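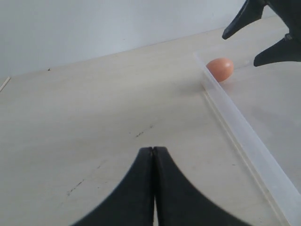

Farm Shop Egg Room: Monthly Safety and Hygiene Check
Zeltonside site, June. Check 14. Done at 7 a.m. before the first packing run.
Marks used: OK, FIX (put right within the week), STOP (do not pack until cleared).

1. Floors and entry
Floor swept and dry at the door: OK
Drain cover seated flat: FIX
Comment: One corner rocks when you step on it. Same note as last month. The screw hole is stripped, so a longer screw will not help. Needs a new cover.
Boot brush and foot mat in place: OK
Outside light over the step: OK, bulb replaced in May.

2. Hand washing
Hot water at the sink: OK
Soap and paper towels stocked: OK
Sign above the sink readable: FIX
Comment: Faded again from the window. Print a new one and hang it on the other side.

3. Cold storage
Cooler reading at opening: OK
Door seal clean and closing all the way: FIX
Comment: Seal is stiff at the bottom hinge side. Closes if pushed. Trallero quoted for a new seal under job 3829 and is waiting on the part. Until then, push the door and check that it has latched.
Nothing stored on the cooler floor: OK
Oldest eggs at the front: OK

4. Trays, boxes and tables
Tables wiped down with food-safe cleaner: OK
Comment: Marks that do not wipe off should be scrubbed at the end of the day, not painted over.
Plastic trays free of cracks: OK
Comment: Up to 5 trays from the old stack have rough corners. Use them for display only.
Cracked or leaking eggs removed before boxing: OK 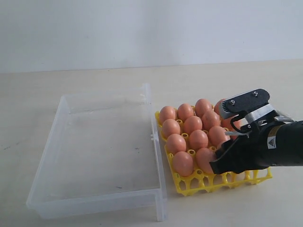 5. Electrical
Outlets near the sink tested: OK
Extension cords off the floor: FIX
Comment: The cord to the label printer crosses the walkway again. Run it along the wall and clip it.
Label printer plug and lead undamaged: OK

6. Pest control
Bait stations in place and dated: OK
Comment: Chaudhary Pest Services visited this month. Report is in the blue folder. No activity found.
Screen on the back window: FIX
Comment: Small tear, lower left. Patch kit is on the shelf under the scale.

7. Fire and first aid
Extinguisher gauge in the green: OK
Exit clear: OK
First aid kit complete: FIX
Comment: Low on finger bandages and eye wash. Order both from Bruvetov with the next supplies.

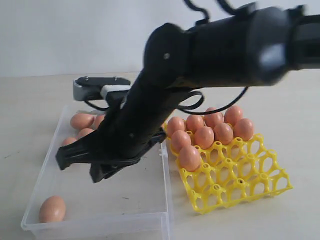

Brown eggs in the tray and a clear container at the packing table, Zeltonside.

Carried over to next check: drain cover, cooler door seal.
STOP items this month: none.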